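Why Does a Fan Make You Feel Cool?
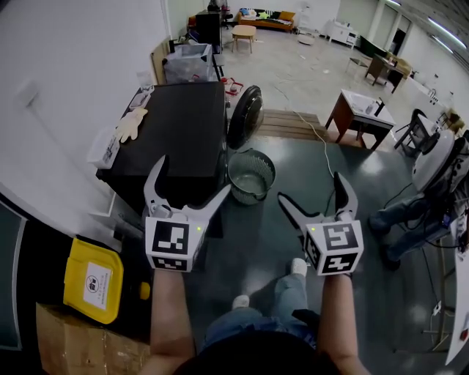

Reading time: 2 minutes

Have you ever come in from playing on a sticky August afternoon, all red in the face, and plopped yourself down right in front of a fan? It feels wonderful, doesn't it? You might think the fan is blowing cold air at you, the way a refrigerator lets out a chilly puff when you open the door. But a fan has nothing cold inside it at all!

A round black fan like the one standing on the shiny green floor, just behind the wire basket, is a pretty simple thing. Most electric fans have a motor in the middle, and the motor spins a set of blades. The blades are tilted a little, like your hand when you hold it slanted under water and push, so every time they go around they shove some air along. The air that comes out is the same temperature as the air that went in.

So why do you feel cooler? The secret is your own skin (and yes, a bit of sweat, which is nothing to be embarrassed about). When you're hot, tiny drops of water come out of your skin. As those drops dry up and float away into the air, they carry some of your heat along with them. Grown-ups call this evaporation, a nice long word to try out at dinner. The fan helps by pushing away the damp, warm air that likes to sit close to your skin, and letting drier air come in to take its place.

Now look at the round cover on the fan, which is called a grille. It has a tricky job! It has to let plenty of air go through and still keep fingers away from the blades. The wire basket is built a little like that too, with lots of gaps, only its job is holding trash, and it doesn't mind one bit if the air blows straight through its sides.

Try it yourself

Wet the back of one hand with water from the tap and leave the other hand dry. Now hold both hands up and blow on them gently, first one and then the other. Which one feels cooler? Wave a piece of paper at them if you run out of breath. You've just made a fan with no plug and no motor!

And if you do have a real fan at home, remember to keep fingers, hair and toys well away from the grille, and ask a grown-up before you plug it in or move it.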